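Handout 4: Looking after the two-arm cell
Vasco Coelho, June
10 shares | 2 comments

These notes go with the fourth lecture and assume you have read the maintenance sheet for the Drenano cell at Hesley. If you haven't, read it first, and read it the way you would read a used car ad. The sheet says the cell is "self-checking." It checks that the motors answer and that the joints think they are where they were told to be. It does not check the cable, the fingers, or the cloth, and those three take up most of our repair time.

1. Cables first

Before power goes on, follow each cable by hand from the gripper to where it leaves the table. The sheet calls this optional. Look for a flattened spot, a kink near the connector, and any loop tight enough to pull when the wrist turns. Then move the arm slowly through its full range with the brakes released and watch the loop the whole way. A cable that hangs nicely at the home position tells you very little about the far corner.

Last year's log has 458 stops in it. Afonso Simões went through them and put a large share down to "communication error," which is what the controller prints when it loses the gripper for any reason at all. I don't accept that as a cause. When you write up a stop, write what you found with your hands. If you found nothing, write that.
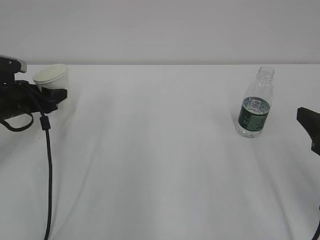
1,912 words with appendix

2. The grip check

We use a paper cup and a plastic bottle, and people complain every term that this is crude. Fine. A paper cup shows too much closing force sooner than the force readout does, and I trust the readout on our units about as far as the warm-up screen. With the left gripper holding the cup upright, look at the rim from above. A rim squeezed into an oval means the close position has drifted or somebody has changed the force setting without logging it. A slight tilt is not a fault by itself. Release, grip again, and see whether you get the same tilt. If it changes from one grip to the next, check the finger screws before you touch any settings.

The bottle comes second. With little or no water in it, it is light and tips easily, so a bad approach angle shows up early. Bring the right gripper in slowly and stop short. Look at the gap from the front and again from the side before you let it close. Don't use a full bottle near the connectors, whatever the Atinga training slides show.

Run the cycle up to 60 times for a full check. The vendor suggests far fewer and calls the result "verified." Ask what was verified. A loose finger screw can sit quietly through a short run.

3. The cloth

White cloth makes a cable easy to see, and it makes small black screws easy to find. It also moves. A fold under the base of a cup changes the height the gripper meets it at, and students have spent whole afternoons recalibrating an arm when the cloth needed pulling straight. Smooth the pick area before the check and again if anything drags on it. Soft wrinkles away from the pick area can stay.

4. Recalibration

Leave this for last. The Grellside routine finishes with a green check mark, and the check mark means the routine finished. I have seen it come up on an arm with a cracked finger mount. After any recalibration, repeat section 2 from the start with a new cup. A used one keeps its dents and you will end up measuring those.

For next time

Bring one stop report from the log and be ready to say which parts of it the writer saw and which parts the controller told them. Afonso has the key to the parts drawer. Finger screws are in the left tray, connector clips behind them. Sign for what you take.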